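Got the arm back on its feet yesterday, after the fingers started closing crooked at the end of last week. I blamed the fingertips, and I was wrong. One of the two mounting screws at the wrist had backed out, so every time the gripper closed it twisted a hair to the left. A dab of thread locker and a proper tighten, and the twist was gone!

Next came the table. Leonie Kerslake (who set up the cell at Clunbridge and has far more patience than me) talked me into doing the layout again from scratch, so I wiped everything down and put the banana, the deer board and the knife in its stand back where the setup sheet wants them.
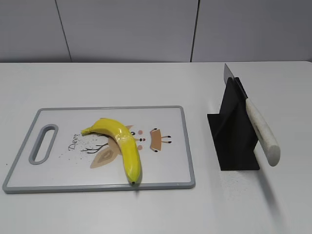
Banana on the board, knife in the black holder.

Then the wrist camera. I'd had it off to get at the screws, and of course it went back on slightly wrong – the first calibration gave me an error of 22 pixels, yikes. I loosened the bracket, nudged it, ran it again and got 2. Good enough for me. What I look for in the view is both fingertips, low down, with plenty of table between them.
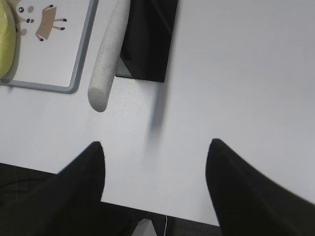 Wrist view with the gripper open.

I've still got to redo the cable tie at the elbow, and the Jesten pads I ordered won't be in until July. Until then it's the old ones, and I'm checking those screws every 400 cycles.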